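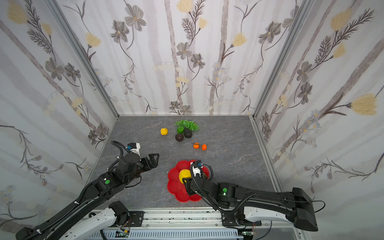 Artificial fruit on a grey marbled surface, with floral wallpaper behind.

Korkar Show: Frequently Asked Questions for Pavilion Exhibitors

Published 19/06/2023 by Jarrah Stubbs, Pavilion Office

This site uses cookies to remember your preferences. By continuing to browse you accept our cookie policy.

The following information applies to the Horticulture, Cookery, Preserves and Handcraft sections of the November show. It should be read together with the printed schedule. Where the two differ, the schedule prevails.

Who may enter?
Entry is open to residents of Korkar, Itby and Gaber and to financial members of the Show living elsewhere. Junior classes are restricted to exhibitors who are under 16 on the opening day. Commercial growers may enter the open classes only.

How many classes are offered this year?
The Pavilion schedule contains 46 classes. The former Class 19 (citrus, any variety) has been divided, and lemons are now judged separately from oranges and mandarins.

May I submit more than one entry in a class?
Yes, in Horticulture and Preserves, provided each entry is of a different named variety or recipe. Cookery and Handcraft are limited to one entry per exhibitor per class.

How is fresh fruit judged?
Marks are awarded for condition, uniformity, size appropriate to the variety, and colour. Stalks should be left on where the schedule calls for them. Fruit must not be waxed, oiled or polished – the natural bloom is to be retained. Exhibits are judged as they stand on the morning of judging, and no allowance is made for deterioration after delivery.

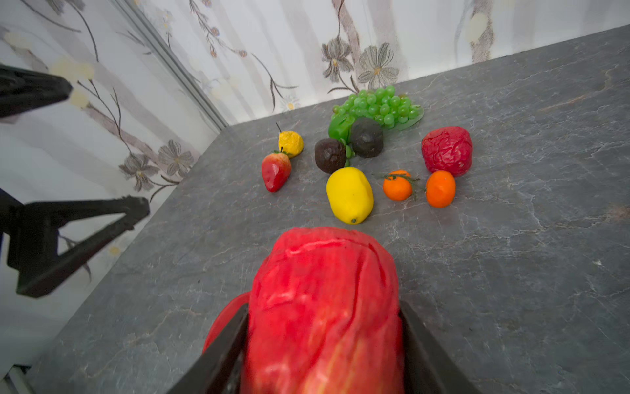 A large red apple with deep folds down one side.

Is artificial or decorative material permitted?
Artificial fruit, flowers and foliage are accepted in the Table Setting and Decorated Basket classes. They are not accepted in any Horticulture class, including as packing or garnish.

What containers are required for preserves?
Jams, jellies, pickles and chutneys must be presented in plain clear glass jars with new lids. Commercial branding on the lid will result in disqualification. Labels should state the contents and the date of making, and must not show the exhibitor's name.

When and where are exhibits delivered?
Exhibits are received at the Clollidov Road entrance between 7 am and 10 am on the day before opening. Handcraft may also be left at the Itby library during the preceding week. Late exhibits may be displayed at the discretion of the Chief Steward, Hermine Kälin, but will not be judged.

What are the entry fees?
The fee is 70 cents per entry. Junior entries are free. Fees are not refunded if an exhibit is withdrawn.

Is there prize money?
First and second places receive a card and the amount listed in the schedule. The Gaber Trophy, awarded to the most successful exhibitor across all sections, carries a prize of $1000.

Are exhibits insured?
No. All reasonable care is taken, and the Pavilion is locked overnight, but exhibits are displayed at the owner's risk. Exhibitors of valuable needlework or quilts should make their own arrangements.

How do I collect my exhibits?
Collection begins one hour after the Show closes. Please bring your entry receipt. Perishable items not collected that evening will be discarded; other items are held at the office for two weeks.

May I appeal a decision?
The judge's decision is final. Protests concerning eligibility must be lodged in writing with the Chief Steward before the close of the first day.

Contact: Pavilion Office, Korkar Showground | © Korkar Show | Back to top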